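Right, slide one, breathe, don't thank everyone yet, do it at the end when they've warmed up.

Hello! I'm Noemi Benedetti, I help run the Tavlow robotics club, and I've got 20 minutes with you, which anyone who knows me will tell you is going to be tight. (Wait for the laugh. If there isn't a laugh, carry on.) Shout if you can't hear me at the back.

I want to talk about shelves. I know the programme says "student robotics", and we'll get to that, but mostly it's shelves, and fruit, and how a bunch of teenagers learned more from putting a pear in the right place than they ever did from the driving challenges we used to run.

So, a bit of history. We started out doing line following, like everybody. Black tape on the floor, little car, off you go. And it's great for a first term! Somebody gets it working, everybody cheers, and then the car goes round and round and after a while you notice half the room is on their phones. I'd had a grumpy winter with it. By February I was properly fed up and I said to the older ones, pick something you do at home that you'd like a robot to do. We got homework, obviously. We got walking the dog. And then one of the quieter girls said "putting the shopping away", and that was that.

The project got called Zuminier. Please don't ask me what it means, it was put together from bits of other names during a very long argument, and it was on the poster before I could stop it. The other group called theirs Hullasent, and they did the planning side, working out where things should go and in what order. Zuminier did the hands. Two groups, one task, and they had to talk to each other. (Pause here. Teachers will know what I mean.)

The task itself. You've got a basket, you've got a shelving unit with open compartments, you've got play fruit. The fruit goes from the basket to the shelves and ends up where the plan says it should. That's the whole brief, it fitted on a sticky note, and I remember thinking we'd be done by half term. Ha.

Next slide.

What I hadn't thought about is how much a person knows about a shelf without ever having learned it. You don't bang your knuckles on the side when you put a tin away. You come in from the front, you slow down, you let go when you feel it touch. The kids had to write all of that down, bit by bit, and the first lot of instructions were things like "put it in". Put it in how? From where? How far? We spent a whole session with one of them being the arm, eyes shut, and another one giving orders, and I laughed so much I had to go and stand in the corridor.

(Do the demo if there's time. Need one brave person from the front row and the orange out of my bag. DON'T throw the orange.)

And then there's the hand. When we moved from a plain two-finger gripper to one with proper fingers they were thrilled, because it looks like a hand, and they thought it'd be easier for exactly that reason. It was much harder. With two fingers you're either holding it or you're not. With a whole hand you've got a thumb to think about, and the thumb was our biggest headache for weeks. Where does it go? Under? Round the side? If you leave it where it is, does it knock the thing over when you let go?

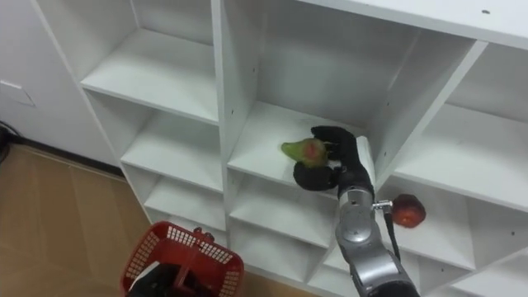

One of the boys made everyone sit and pick up a real pear, slowly, and draw what their own thumb did. Some of the drawings were very good and some looked like a bunch of sausages, and we stuck them all on the wall anyway. It was a lovely afternoon, and it did the trick too: after that they stopped typing in numbers at random and started asking each other what the hand was meant to be doing.

Pears are awful, by the way. If you run a club and you want an easy life, start with something round. A pear has a fat end and a thin end and it wants to roll in a curve, and you have to choose which way you're going to hold it before you get there. But I'd say do move on to pears as soon as you can bear it, because that's where the good questions come from. Nobody ever asked me a good question about a ball.

Next slide, the one with the big number.

856. That's how many tries are in the logbook. A paper logbook! I insisted, and they moaned, and now they won't let me have it back. Every try has a line: who was in charge, which fruit, which compartment, what happened. The "what happened" column is the best reading I've had all year. "Dropped." "Dropped." "Dropped but nicely." "Hit shelf, shelf fine." "It worked and we weren't looking."

I'm not going to give you a success rate. I could work one out, but they changed the rules so many times along the way that it'd be nonsense. First a drop didn't count if it stayed on the shelf, then it did, then there was a vote. What I can tell you is that the lines get longer as you go through the book. At the start it's one word. Near the end you get a little paragraph about the wrist coming in too low, with a drawing and an arrow, and somebody else's handwriting underneath saying "try it from higher up". Nobody told them to write more. I'd put that on a school report over any score.

(If running late, skip to money. If fine, do the story about the planning group.)

OK, planning group story. Hullasent had made a beautiful plan. Colour coded, everything sorted, apples together, pears together, very tidy. And it filled the nearest compartments first, because that's what you'd do, isn't it? Only then the arm had to reach past the full ones to get to the rest, and it kept clipping the fruit it'd already put down. So Zuminier were cross with Hullasent and Hullasent said the arm should be more careful, and there was a bit of a silence, and a biscuit break, and then two of them sat down on the floor together and turned the order round. Furthest first. It took them no time at all once they were sitting together. I did nothing, I was eating a biscuit.

I think about that a lot. In the old car projects everyone had their own car, and if yours was rubbish it was only your problem. With this one you can't hide in your half.

Money slide. People always want this, so, quickly. Shelves: get the white modular sort, panels and pegs, somebody in your street is throwing one out. Basket: any. Fruit: toy shop, or raid a younger brother. The arm and hand are the dear part and I won't pretend they aren't. Ours came through Fiore, who lend kit to clubs, and they were patient with us and with my emails. You can do most of this with a much simpler arm, though, and if you've got no arm at all you can do the eyes-shut game and the thumb drawings and the furthest-first puzzle with nothing but the shopping. I mean it. If all you take home is the eyes-shut game I'll be happy.

Things I'd do differently. I'd have mixed the two groups from the start, swapped people over every couple of sessions. I'd have had shorter sessions on the arm and more time round the table. I'd tape the cables out of the way a lot sooner than we did. And I'd ask for a bigger room, but I always say that.

What's next: they want to do the reverse, so you ask for a pear and it fetches you the pear. They also want it to do the fridge, and I've said no to the fridge. They're working on me.

Now do the thank yous. Fiore for the kit. The school for the room and for not minding about the noise. The parents who drive. And everyone in Zuminier and Hullasent, a few of whom are sitting over there pretending they don't know me. Get them to stand up. They'll hate it. Do it anyway.

Questions. If it goes quiet, ask them what they'd want put away first.

(Logbook is in the blue bag. Pass it round, but get it BACK before lunch.)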